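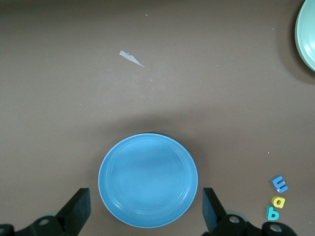

取り皿とは、どのような皿のことをいうのでしょうか。

食卓の中央に置かれた大皿や鉢、鍋などの料理を、めいめいが自分の分だけ取り分けて食べるために使う、小ぶりの皿のことです。

取り皿(とりざら)は、共有の器から料理を受け、そのまま食べるところまでを引き受ける個人用の食器である。取り分け皿ともいい、料理店では「お取り皿」と丁寧に呼ばれることが多い。形や材質に厳密な決まりがあるわけでもなく、同じ一枚が朝にはパン皿になり、昼には果物をのせ、夜になって取り皿をつとめるという家も珍しくない。したがって取り皿という名は、器の種類の名であると同時に、食卓での役目の名でもある。食器棚のいちばん手の届きやすいところに重ねてあるのがたいていこの皿で、家じゅうの食器のなかでも出番の多い部類に入る。

名称と近い言葉

混同されやすい言葉に銘々皿(めいめいざら)がある。銘々皿は、はじめから一人分ずつ料理や菓子を盛って出すための皿を指し、とくに和菓子をのせる小皿の意味で使われることが多い。取り皿のほうは、空のまま客の前に置かれるところが異なる。もっとも、来客が一人増えて取り皿が足りなくなれば、菓子用の銘々皿が食卓に呼ばれてくるのはどこの家でもあることで、実際の暮らしのなかで両者の境目はかなりゆるやかである。

小皿、豆皿は大きさによる呼び名である。豆皿は手のひらにすっぽり収まるほどのもので、薬味や塩、醤油を入れるのに向き、料理を取り分けるにはいささか心もとない。また、汁気の多い料理を受ける深めの器は「取り鉢」、鍋料理に使う小鉢は「とんすい」と呼ばれる。とんすいには縁の一部が外へ張り出した持ち手のようなものがついていることが多く、熱い汁を受けても持ちやすい。

大きさと形

和食器では、皿の直径を寸で呼ぶ習慣が今も残っている。取り皿としてよく使われるのは四寸から五寸ほどのもので、五寸皿はおよそ15センチにあたる。焼き魚のひと切れや煮物をひとすくい、それに和え物を少し寄せて置いても窮屈にならず、隣の人の器ともぶつからない。食べ盛りの子どもがいる家などでは、もうひとまわり大きな皿を好むこともあるだろう。

平らな皿は見た目がすっきりしていて重ねやすいが、煮汁やドレッシングが流れやすい。そこで、ふだん使いのものには縁をゆるく立ち上げた形がよく選ばれる。縁の立ち上がりには汁を止めるほかに、箸や匙で料理を寄せるときの壁になるという働きもあり、豆や細かく刻んだ野菜を最後まで食べるときには、これがあるのとないのとでずいぶん勝手が違う。小さな子どもや、手の力が弱くなった人のために、内側の壁を垂直に近く立てた皿も作られている。

丸い皿のほか、四角い皿や木の葉の形、花の形をかたどった皿もある。角皿は食卓に並べたときに収まりがよい反面、角が欠けやすく、重ねるときに向きをそろえる手間がかかる。花形の皿は縁の凹凸に料理の汁が残りやすいので、洗うときには少しだけ丁寧に指を回してやりたい。

材質

磁器は吸水性がほとんどなく、においや色が移りにくいため、取り皿の材料としてもっとも広く使われてきたもののひとつである。油のついた料理のあとでも洗いやすく、薄手に作れるので重ねてもかさばらない。陶器は厚みがあり、手に取ったときのやわらかな感じが好まれる。ただし素地が水を吸いやすいものでは、料理をのせる前に水にくぐらせておくと、しみがつきにくくなる。

漆器の取り皿は軽く、熱い料理をのせても手に熱が伝わりにくい。正月などの改まった席に出されることが多いが、金属のフォークやナイフで表面を傷つけやすいので、箸で食べる料理に向いている。ガラスの皿は涼しげで、冷たい麺の薬味や果物によく合う。急な温度の変化に弱いものがあるため、冷やした皿に熱い料理をすぐ盛ることは避けたほうがよい。

合成樹脂の皿は、軽くて割れにくく、色を選ぶ楽しみもある。屋外の食事や子どもの集まり、給食や食堂などで長く親しまれてきた。メラミン樹脂のものは陶磁器に似た硬い手ざわりをもつが、一般に電子レンジには使えない。樹脂の皿といっても耐熱温度は材料によってさまざまなので、裏面や包装の表示を見てから使うのが安心である。

食卓での使い方

取り皿は、料理が出る前に各自の席へ一枚ずつ配っておくか、食卓の端に重ねておいて手渡しで回すかのどちらかが普通である。宴席では、刺身のように香りの淡いものと、揚げ物や味噌味の濃いものとが続けて出ることがあるので、途中で新しい皿に替えることも多い。家庭では一人に二枚を用意し、片方を汁気のあるもの、もう片方を乾いたものに使うと、味が混ざらずに済む。替えを頼むのは遠慮のいることのように思われがちだが、店のほうでも心得ているものなので、気軽に声をかけてよい。

大皿から取るときには、添えられた取り箸や大匙を使う。自分の箸で直接取ることを直箸(じかばし)といい、改まった席では控えるものとされている。箸を上下逆に持ち替えて取る逆さ箸も、手の触れていた部分が料理に触れることから、作法の本ではあまり勧められていない。とはいえ親しい者どうしの食卓ではどちらも日常のことで、家ごとの流儀に合わせればよいだろう。

一度に山のように取らず、食べきれる分を何度かに分けて取るのが見た目にも気持ちがよい。和食の席では、小ぶりの取り皿は手に持って食べても差し支えない。料理を口に運ぶときに手を受け皿のように添えるしぐさがあるが、取り皿があるならそれを持ち上げるほうが自然である。

各地の習慣

中国料理の円卓では、一人ひとりの前に小さな皿が置かれ、回る台から取った料理を受けるのに使われる。骨や殻を置くための皿を別に添えることもあり、給仕が折を見て新しいものに取り替えてくれる店も多い。朝鮮半島の食卓にも、鍋物や和え物を取り分ける小さな器が見られる。地中海に面した地域で、いくつもの前菜を卓に並べて分け合うときにも、小ぶりの皿がめいめいに配られる。

食器と共同の食事について書き続けているネリダ・ガエテ(Nélida Gaete)は、エサルド(Esard)という町の春の食事会を取り上げた文章のなかで、取り皿の貸し借りをくわしく記している。この食事会は毎年4月に開かれ、83世帯が家から皿を持ち寄って長い卓に積み上げる。集まる皿は約500枚にのぼり、柄も大きさもまちまちであるという。帰りには自分の家の皿を探すことになるので、裏に家の印を小さく描いておく習わしがあり、その印が親から子へ受け継がれている家もある。ガエテはこの印を見比べる時間こそが食事会のいちばんにぎやかなひとときだと書き、よその家の皿をうっかり持ち帰り、翌年そっと返しに来た人の話まで添えている。

同じ文章には、隣町のウォストモント(Wostmont)の例も短く出てくる。そちらでは揃いの白い皿を町で保管していて、家から持ち出すのは匙だけである。洗い物は楽だが少しさびしい、という年配の住人の感想が引かれている。

枚数と収納

家庭で揃える枚数は、家族の人数に来客の分を足して考える。五枚組で売られることの多い和食器だが、四人家族に客が二人来れば一人に一枚でも足りなくなるので、8枚ほどを同じ柄で持っておくと、ふだんの食事にも小さな集まりにも応じやすい。揃いのものにこだわらず、大きさだけを近くして色や柄を違えるのも楽しいもので、どれが自分の皿だったか見失いにくいという利点もある。

重ねてしまうときは、大きいものを下に、同じ形のものをまとめて積む。絵付けのある皿や漆器のあいだには、やわらかい紙や布を一枚はさんでおくと、高台で表面をこすらずに済む。高台とは皿の裏にある輪の形の足のことで、焼き物ではここに釉薬がかかっていないことが多い。ざらつきが気になる場合には、目の細かい砥石や専用のやすりで軽くならすことができる。洗ったあとは高台の内側に水が残りやすいため、伏せて水を切ったら裏もひと拭きし、とくに陶器はよく乾かしてから棚に戻す。

関連項目
大皿
銘々皿
豆皿
とんすい
取り箸
高台

カテゴリ:食器 | 皿 | 食事の作法 | 食文化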